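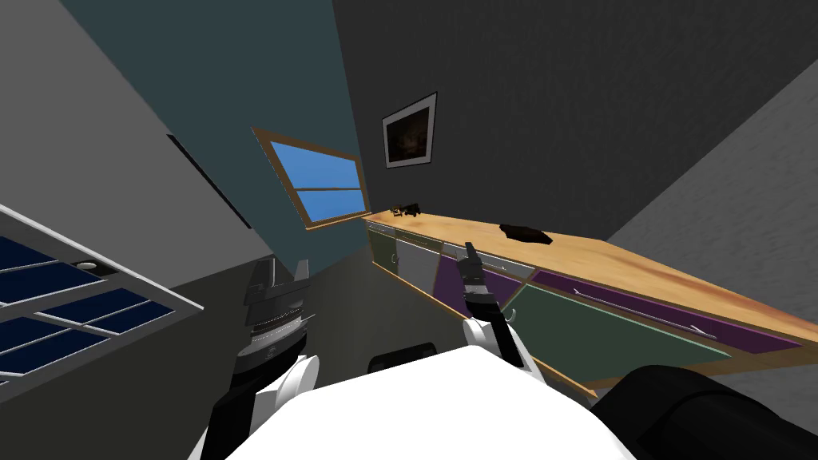

Paramos las tandas nocturnas en Zirngate por un fallo en la parada de protección

Desde el 29 de julio de 2023 no se lanzan tandas desatendidas en el simulador de cocinas Zirngate. El motivo es un fallo en la parada de protección del robot de dos brazos, detectado al revisar los registros de la última serie de 3000 ensayos. En 18 de ellos, el brazo derecho siguió avanzando hacia la encimera después de que el controlador hubiera dado la orden de detenerse.

Lo encontró Mathis Lacroix cuando buscaba otra cosa. El ensayo 1295 figuraba como correcto, pero las fuerzas de contacto en la muñeca no cuadraban con un robot quieto. Al reproducirlo paso a paso se vio que la orden de parada llegaba, se anotaba en el registro y se perdía antes de alcanzar las articulaciones. El brazo terminaba la trayectoria anterior y solo entonces se quedaba inmóvil. Como el evaluador miraba únicamente la posición final, daba el ensayo por bueno.

La causa está en la versión 2 de Lamon, el módulo que reparte las órdenes entre los dos brazos. Si la parada coincide con un cambio de consigna de la pinza, las dos órdenes entran en la misma cola y la segunda sobrescribe a la primera. El error se introdujo en abril, con la reescritura de la cola, y las pruebas automáticas no lo cubrían porque siempre paran el robot con las pinzas en reposo.

Se ha repetido la serie con los mismos puntos de partida, también los que dejan la pinza abierta y sin carga.

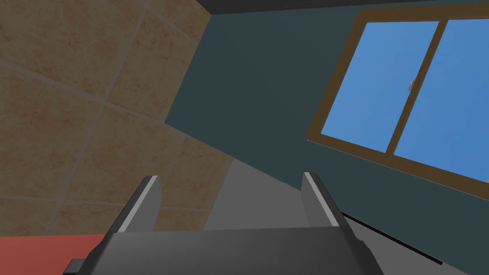 Vista desde la pinza en el simulador, con los dedos abiertos y sin objeto.

Con Lamon 1 el fallo no aparece. Con la versión 2 aparece en los mismos ensayos que la primera vez, lo que permite trabajar sobre un caso reproducible.

Todo lo anterior ha ocurrido en simulación. El robot físico del taller de Pruvost usa todavía Lamon 1, pero la actualización estaba prevista y queda aplazada sin fecha. Aurélien Hervieu ha retirado el paquete del repositorio interno. Quien lo tenga instalado en su equipo debe volver a la versión anterior y avisarle, aunque solo trabaje con escenas virtuales.

La corrección separa la parada del resto de las órdenes y le da un canal propio, sin cola. Está en revisión. También se ha cambiado el evaluador, que ahora marca como fallido cualquier ensayo con movimiento posterior a la parada.

Los resultados de la serie de agarre enviados a Sasik se han retirado hasta recalcularlos. Los equipos que hayan usado esos datos pueden pedir a Mathis la lista de ensayos afectados.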